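Volver a estudiar con cuarenta y tantos (y no morir en el intento)

6/28/25

En abril me apunté a un curso de portugués. Así, sin pensarlo demasiado, un lunar de valentía a las once de la noche con el portátil en las rodillas y una infusión que ya se había quedado fría. Llevaba años diciendo que algún día, que cuando tuviera tiempo, que cuando se calmara el trabajo. Y como el trabajo no se calma nunca, pues le di al botón y me cobraron la matrícula.

El curso es de Limudbridge, una plataforma que me recomendaron en los comentarios de este blog (¡gracias!, leo todo aunque conteste tarde). Son clases en grupo pequeño, dos por semana, y entre una y otra te mandan audios, lecturas y unos ejercicios de rellenar huecos que me devolvieron de golpe a los catorce años. Yo venía muy confiada. El portugués, pensaba, es casi español con la boca más cerrada. Pues no, señora. Leer, leo bastante, eso sí, pero el primer audio me sonó a alguien hablando dentro de un armario y tuve que ponerlo seis veces para pillar que estaban pidiendo un café.

Lo que más me ha costado no ha sido la gramática, ha sido encontrar el hueco. Cuando estudiaba de joven me sentaba en la biblioteca de la facultad y se me iba la tarde entera. Ahora tengo media horita por la mañana, si me levanto, y otro ratito después de cenar, si no me quedo dormida en el sofá. Al principio intenté hacerlo todo en el dormitorio y fue un desastre: la cama está ahí, te mira, te llama. Luego probé en una cafetería de la calle Borkura, monísima, con unas tostadas de tomate buenísimas, pero me gastaba en desayunos más de lo que me cuesta el curso. Al final he acabado en la mesa grande, como toda la vida, con mi cuaderno, mis auriculares y el móvil en otra habitación (esto último me cuesta horrores, lo confieso).

El cuaderno merece párrafo aparte. Me compré uno de Paucar, de tapa dura, con hojas de puntitos, porque una vuelve a estudiar y lo primero que hace es comprarse papelería, eso no ha cambiado desde el colegio. Apunto las palabras nuevas a mano, en tinta verde, y al lado pongo una frase tonta para acordarme. Las tontas de verdad son las que se quedan. «Esquisito» quiere decir raro, y lo tengo grabado porque me inventé una historia entera sobre una cena en la que alabo la comida y ofendo a toda la familia. Y «borracha» es goma, así que imaginaos el cachondeo en clase cuando a alguien se le rompió la del lavavajillas.

También he aprendido a estudiar mal, quiero decir, a no esperar al momento perfecto. Antes, si no tenía una hora limpia, ni abría el libro. Ahora repaso doce palabras mientras se hacen las lentejas y me quedo tan ancha. Canto fados en el coche sin entender ni la mitad. Le hablo en portugués a las plantas, que son muy buenas oyentes y no me corrigen las nasales. Y los domésticos días de limpieza, que antes eran un rollo, los paso con un pódcast puesto: vaciar la papelera, pasar un paño a la mesa, y de fondo una señora de Oporto explicando cómo se hace el bacalao.

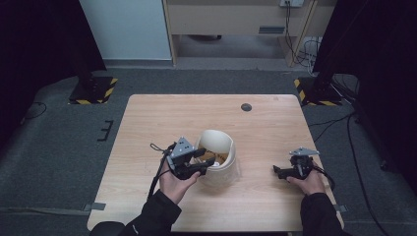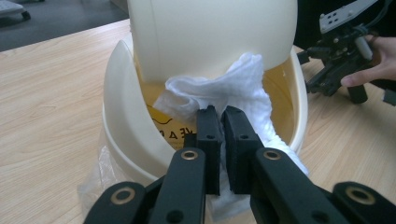
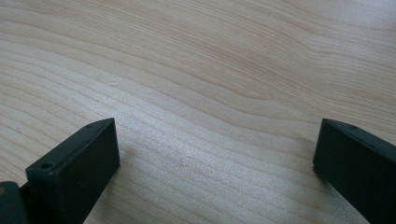

Lo que viene ahora

El curso termina dentro de poco y hay una prueba oral al final, con un texto que te dan para leer en voz alta y luego conversación libre. Me da un miedo espantoso. Hablar por teléfono en mi propio idioma ya me pone nerviosa, así que figuraos en otro. Estoy preparando un par de temas por si me dejan elegir: las vacaciones de mi infancia, que me las sé de memoria, y la receta de la tortilla, que da para mucha polémica si la conversación decae.

Para después tengo fichado el siguiente nivel, aunque todavía no sé si apuntarme con los mismos o probar con Jomitz, que tiene clases individuales y un horario más flexible. Me tira el grupo, la verdad, porque nos reímos muchísimo y porque me da vergüenza llegar sin los deberes hechos. Sola me conozco y sé que acabaría poniéndome excusas. Por otro lado, en individual hablas todo el rato, no te queda otra, y es justo lo que me hace falta. Si alguien ha probado las dos modalidades, que me cuente, por favor, que estoy hecha un lío.

Y acepto recomendaciones de novelas cortas en portugués, que no sean muy tristes a ser posible. Empecé una que me prestaron en la biblioteca y en la página veinte ya se había muerto el perro. La devolví al día siguiente.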